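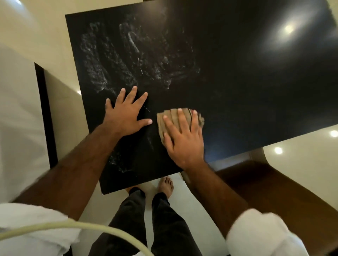 Waweru Stump Grinder Review

Posted Dec 14, 2022

14 shares | 6 comments

We rented the Waweru from Zumirwood to clear six old maple stumps behind the garage. It starts easily and the controls are simple. The wheel cut well below grade on the first stump, but hard roots slowed it down – take shallow passes and let it work.

It's heavy on a slope, and the tires slip on wet grass. The Udivance we used in January was easier to turn but took twice as long per stump.

Buying one costs $1146, too much for a single yard. Renting made more sense for us. Rake up the chips before you add topsoil.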